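Who pays for the Kirkine bursary? Speaker notes
2024-01-15 — by the Ultholm Students' Forum 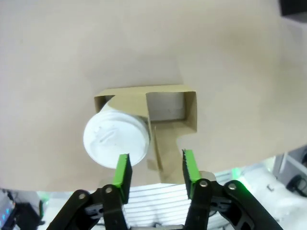
Start with the fee freeze. Ultholm College says it costs students nothing. I'd like to see the sums. The bursary fund drops by 18 per cent in August, and the Kirkine campus takes most of that. One cup in a cardboard carrier with a space left beside it — that's how the offer looks to me.

PAUSE. Ask who has read the Druteo report. It leaves out rent.

Next: 124 places "protected". Protected from what? Press them on this.

4 comments | 40 shares

Related
Manole Hall rents: what we asked
Kirkine library hours cut again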